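바둑 두는 로봇, 열두 수 만에 멈추다
Kendano 연구실의 보호정지 소동, 범인은 케이블이었다 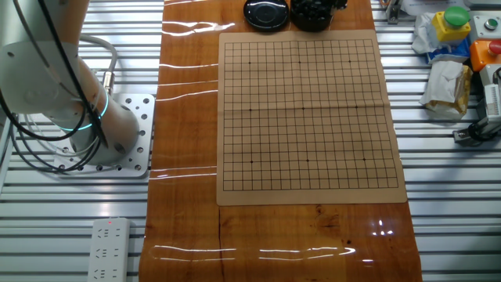
1. 사고는 시범 대국 직전에

1월, 오후 늦은 시간. 리허설 대국이었다. 상대는 연구원 시마다 요시노리. 12수까지는 순조로웠다. 돌을 집고, 옮기고, 놓고. 그런데 다음 돌을 집으러 가던 팔이 허공에서 덜컥. 보호정지.

재시작했더니 또 섰다. 하루에 2번. 두 번째는 더 나빴다. 멈추기 직전 손끝이 판을 쓸어서 종이 바둑판이 밀리고 돌이 흩어졌다. 다친 사람은 없다. 다만 시마다의 손이 판에서 15센티미터 거리에 있었다.

2. 처음엔 다들 소프트웨어를 의심했다

당연한 순서이긴 하다. 제어 프로그램은 Hullow, 일주일 전에 갱신한 참이었다. 로그를 뒤지고 이전 버전으로 되돌리고. 그래도 같은 자세에서 섰다. 돌통 쪽으로 팔을 뻗으며 손목을 돌릴 때. 딱 거기서만.

안전 점검을 맡은 Asden의 요시다 리쿠가 불려 왔다. 전원 내리고 손으로 관절을 돌려 봤다고 한다. "뻑뻑했어요. 관절이 아니라 선이요." 팔 옆으로 늘어진 검은 케이블 다발이었다. 여유분이 모자라 그 자세만 되면 팽팽해지고, 로봇은 그 저항을 충돌로 읽었다. 보호정지 자체는 제대로 작동한 셈이다.

3. 그럼 판은 왜 쓸렸나

이쪽이 진짜 문제. 요시다의 설명은 이렇다. 케이블에 당겨진 손끝이 목표보다 낮게 내려갔고, 정지 기준은 느슨하게 잡혀 있었다. 연구실이 잦은 오작동이 귀찮아서 기준값을 올려 둔 것이다. 언제 누가 올렸는지 기록이 없다. 시마다는 이 대목에서 말이 짧아졌다. "제가 했을 겁니다, 아마."

4. 바뀐 것들

케이블은 길이를 늘려 다시 묶었다. 기준값은 원래대로. 변경할 땐 두 사람이 서명. 팔이 움직이는 동안 판 위로 손 넣기 금지, 돌을 놓은 사람은 버튼을 눌러 차례를 넘긴다. 비상정지 버튼 시험은 매일 아침 대국 전에 한다.

종이 판은 그대로 쓴다. 접힌 자국 때문에 돌이 가끔 기운다는 불만이 있지만 예산이 없단다. 고정용 테이프만 새로 붙이기로 했다.

5. 남은 숙제

시범 대국은 Imai 홀에서 열릴 예정이었으나 한 달 미뤄졌다. 요시다는 그 사이 모든 자세를 저속으로 한 번씩 돌려보라고 권했다. 지루한 작업이다. 시마다는 벌써 시작했다고 한다. 취재를 마칠 무렵에도 그는 점검표를 들고 로봇 팔 옆에 서 있엇다.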